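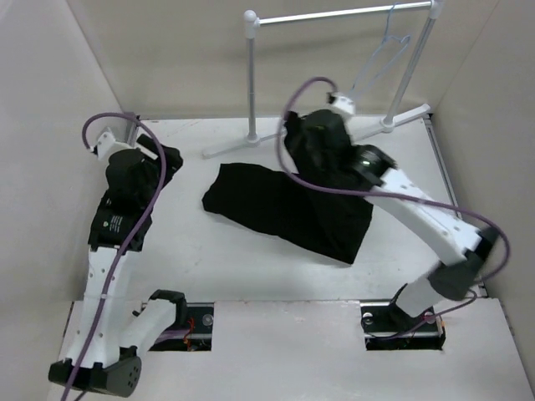

검은 옷은 오래 입을 생각으로 사면 안 된다고, 어차피 두 해면 회색이 되니 처음부터 싼 걸 사라고 Irina Ursu가 지난번 글에 댓글을 남겼다. 답을 짧게 달려다가 길어져서 글로 따로 쓴다.

나는 반대로 생각한다. 정확히는 절반쯤 반대다. 검은 옷이 회색이 되는 건 맞다. 그런데 회색이 되는 속도는 옷값보다 빨래 습관에 더 많이 달려 있었다. 적어도 내 옷장에서는 그랬다.

배경부터 적는다. 나는 출근복이 거의 다 검은색이다. 취향이라기보다 게으름에 가깝다. 아침에 위아래를 맞춰 볼 필요가 없고, 점심에 뭘 흘려도 저녁까지 버틸 수 있다. 문제는 검은색끼리 모아 놓으면 서로 다른 검은색이라는 게 드러난다는 점이다. 어떤 건 푸른 기가 돌고 어떤 건 갈색에 가깝다. 집 안 형광등 밑에서는 똑같아 보이다가 버스 정류장에 서면 바지와 윗도리가 따로 논다. 이걸 처음 알아챈 게 Garkport로 이사 온 다음이었다. 전에 살던 Badau는 흐린 날이 많아서 그랬는지 옷 색을 신경 써 본 기억이 별로 없다. Garkport 집은 창이 크고 해가 오래 든다. 옷도 그만큼 빨리 바랜다.

지난 8월에 제일 아끼던 긴팔을 망쳤다. 빨아서 창가에 널어 두고 주말 동안 집을 비웠는데 돌아와 보니 한쪽 어깨가 눈에 띄게 누레져 있었다. 검은색이 바래면 곱게 회색이 되는 줄 알았더니 이 옷은 붉은 갈색으로 갔다. 찾아보니 검은 염료는 한 가지 색으로만 된 게 아니라 여러 색을 섞은 경우가 많고, 그중 약한 색이 먼저 빠지면 나머지 색이 올라온다고 한다. 그래서 같은 검정이라도 빠지는 방향이 제각각이다. 그날 이후로 빨래하는 방식을 하나씩 바꿔 봤다.

제일 먼저 바꾼 건 세탁 횟수다. 예전에는 한 번 입은 옷은 무조건 세탁 바구니에 넣었다. 지금은 속에 티셔츠를 받쳐 입은 겉옷이라면 세 번은 입고 빤다. 여름에는 안 되고, 고깃집에 다녀온 날도 안 된다. 그 외에는 하룻밤 바람 통하는 곳에 걸어 두면 다음 날 입을 만하다. 처음엔 좀 찜찜했는데 금방 익숙해졌다. 전기 요금이 줄었는지는 모르겠다. 세탁기를 덜 돌리니 일요일 오후가 조금 비었다.

다음은 물 온도다. 나는 오랫동안 뭐든 미지근한 물에 돌렸다. 찬물로는 때가 안 빠진다고 어머니한테 배웠고 딱히 의심하지 않았다. 검은 옷만 따로 모아 찬물로 돌려 보니 평소 입는 정도의 때는 잘 빠졌다. 목둘레에 땀이 밴 건 그 부분만 먼저 세제를 묻혀 손으로 비빈 뒤에 넣는다. 찬물에서는 가루 세제가 덜 녹아서 옷에 하얗게 남는 일이 있다. 검은 옷에 남은 가루는 정말 보기 싫다. 그래서 액체 세제로 바꿨다.

세제 이야기가 나온 김에, Asance라는 검은 옷 전용 세제도 써 봤다. 동네 잡화점 Vlad에서 파는 400밀리리터짜리 병이다. 결론을 말하면 일반 액체 세제와 차이를 모르겠다. 같은 날 산 같은 티셔츠로 비교해 봤어야 하는데 그렇게까지 부지런하지는 않았다. 냄새는 약한 편이라 그 점은 마음에 들었다. 다 쓰고 나서 다시 사지는 않았다. 양은 확실히 줄여도 된다. 전에는 뚜껑을 가득 채워 부었는데 지금은 절반만 넣는다. 헹굼이 잘돼서 그런지 옷이 덜 뻣뻣하다.

뒤집어 빠는 건 다들 아는 이야기라 길게 쓰지 않겠다. 다만 나는 알면서도 안 했다. 벗을 때 이미 뒤집혀 있는 옷을 굳이 바로 펴서 세탁기에 넣고 있었다. 왜 그랬는지 모르겠다. 겉면이 서로 쓸리면 섬유 끝이 일어나고, 그게 빛을 흩어서 실제로 색이 빠진 것보다 더 희끗해 보인다고 한다. 오래된 바지의 무릎 쪽을 보면 이해가 간다. 색은 남아 있는데 표면에 잔털이 서 있다. 보풀 제거기로 살살 밀었더니 꽤 검어졌다. 니트는 조심해야 한다. 얇은 걸 밀다가 구멍을 낸 적이 있다.

지퍼는 잠그고, 청바지와 수건은 따로 돌린다. 수건을 같이 넣으면 먼지가 옮겨붙어서 테이프로 떼는 데 저녁을 다 쓴다. 이건 다들 한 번씩은 해 본 실수일 것이다.

그다음이 말리는 일인데, 내 경우엔 여기서 차이가 제일 컸다. 직사광선을 피하라는 말은 옷 안쪽 라벨에도 적혀 있다. 나는 라벨을 안 읽는 사람이었다. 지금은 빨래를 창에서 떨어진 안쪽 벽 앞에 넌다. 해가 안 드니 마르는 데 오래 걸리고, 장마철에는 쉰내가 나기도 한다. 선풍기를 약하게 틀어 두면 나아진다. 건조기는 쓰지 않는다. 집에 없기도 하고, 코인 빨래방에서 돌려 본 검은 면티가 한 번에 눈에 띄게 낡아 보여서 그 뒤로 마음이 안 간다.

말리는 모양도 바꿨다. 티셔츠와 셔츠는 옷걸이에 걸고 니트는 뉘어서 말린다. 니트를 걸어 두면 어깨에 뿔이 생기고 기장이 늘어난다. 뉘어 말리려면 자리가 필요한데 우리 집에는 그럴 만한 데가 식탁밖에 없다. 그래서 니트를 빤 날은 밥을 소파에서 먹는다. 수건 위에 올려 돌돌 말아 물기를 먼저 빼고, 소매와 몸판의 모양을 손으로 잡아 놓는다. 저녁에 한 번 뒤집는다. 겨울에는 난방을 하니 다음 날 저녁이면 마르는데 가끔 겨드랑이 쪽이 축축해서 하루 더 둔다.

옷걸이는 어깨가 넓은 걸 좋아하지만 다 갖추진 못했다. 세탁소에서 딸려 온 가는 철사 옷걸이는 얼마 전에 전부 돌려줬다. 세탁소 아주머니가 의외로 반가워하셨다. 요즘 들여오는 값이 올랐다고 한다.

식초를 넣으라는 이야기도 많이 들었다. 헹굼 때 반 컵쯤 넣으면 색이 고정된다는 것이다. 해 봤다. 냄새는 마르면서 사라졌고 색은 그대로였다. 좋아진 것도 나빠진 것도 없다. 소금도 마찬가지다. 요즘 공장에서 나오는 염색은 집에 있는 식초나 소금으로 더 붙들 수 있는 종류가 아니라는 글을 나중에 읽었다. 맥주에 헹구라는 글도 봤지만 맥주는 마셨다.

염색도 한 번 했다. 앞에서 말한 어깨가 누레진 긴팔이다. 버리기 아까워서 Vlad에서 검은색 염색 가루를 사다가 큰 대야에 풀었다. 설명서에는 계속 저으라고 되어 있는데 중간에 전화가 와서 잠깐 자리를 비웠다. 몸판은 생각보다 고르게 나왔다. 바느질 실은 물이 안 들어서 원래 색으로 남았다. 폴리에스터 실이라 그렇다고 한다. 가까이서 보면 박음질 선이 갈색으로 도드라진다. 나는 그것도 괜찮다고 생각해서 그냥 입는다. 회사에서 누가 그런 디자인이냐고 물어본 적이 있는데 그렇다고 했다. 대야는 아직도 바닥이 거뭇하다. 염색한 옷은 처음 두 번은 꼭 따로 빨아야 한다. 한 번만 따로 빨고 다른 옷과 섞었다가 연회색 양말이 보라색이 됐다.

이제 Irina가 말한 값 이야기로 돌아간다. 싼 검은 옷과 비싼 검은 옷을 나란히 입어 본 바로는 값보다 소재 차이가 컸다. 면 백 퍼센트는 값과 상관없이 바랜다. 비싸게 주고 산 면 셔츠도 깃 접히는 선부터 하얘졌다. 폴리에스터가 섞인 건 색이 오래간다. 대신 보풀이 생기고 겨울에는 정전기가 심하다. 울은 색이 깊고 오래가는데 빨기 귀찮고 좀벌레가 먹는다. 내가 가진 것 중에 제일 오래 검은색으로 남아 있는 건 Badau 시장에서 헐값에 산 울 조끼다. 상표도 없다. 자주 안 빨아서 그런 것 같기도 하다.

그러니 싼 걸 사라는 말은 면티에 한해서는 동의한다. 면티는 소모품으로 보고 적당한 걸 산다. 바랜 면티는 집에서 입다가 더 바래면 잠옷이 되고 그다음엔 걸레가 된다. 겉옷과 바지는 조금 더 주더라도 소재를 보고 고른다. 살 때는 안감과 시접을 뒤집어서 색을 본다. 가게 조명은 믿을 수가 없어서 가능하면 문 쪽으로 들고 나가 본다. 점원이 싫어하는 가게도 있다. 흰 휴지를 안쪽 솔기에 문질러서 묻어나는지 보는 방법도 있다는데 가게에서 해 볼 용기는 없었다. 집에 와서는 해 본다. 많이 묻어나면 처음 얼마간 흰 가방을 들지 않는다.

짝이 맞는 위아래를 따로따로 빨지 말라는 것도 적어 둔다. 정장을 예로 들면 바지를 더 자주 입게 되니까 바지만 빨게 되고, 어느 날 보면 윗도리와 다른 색이 되어 있다. 나는 이걸 면접 전날 밤에 알았다. 그날은 그냥 입고 갔다. 떨어졌는데 바지 탓은 아닐 것이다.

옷장 정리도 조금 했다. 검은색만 모아서 낮에 창가에서 색을 보고, 푸른 쪽과 갈색 쪽으로 나눠 걸었다. 바지도 그렇게 나눴다. 아침에 같은 쪽에서 위아래를 꺼내면 크게 어긋나지 않는다. 이걸 하고 나서 안 입던 바지를 다시 입게 됐다. 바지가 이상했던 게 아니고 늘 반대편 윗도리와 입고 있었던 거다.

아직 모르겠는 것도 있다. 검은 면바지의 허벅지 안쪽이 유독 먼저 바래는 건 막을 방법을 못 찾았다. 걸으면서 쓸리는 거라 빨래로 해결될 일이 아닌 것 같다. 자전거를 타는 사람은 더 심할 것이다. 모자 이마 쪽에 생기는 하얀 땀자국도 찬물로는 잘 안 빠진다. 칫솔에 세제를 묻혀 문질러 봤더니 땀자국과 함께 색도 조금 빠졌다. 아는 분은 댓글로 알려 주시면 좋겠다.

다음에는 흰옷 이야기를 쓸까 했는데 흰옷이 거의 없어서 쓸 게 없다. 신발 끈 삶다가 냄비를 태운 일은 따로 적을지도 모르겠다.

2025년 12월 11일 목요일

댓글 2 · 공유 3
문의하기 | 저작권은 글쓴이에게 있습니다. 무단 전재 금지 | 맨 위로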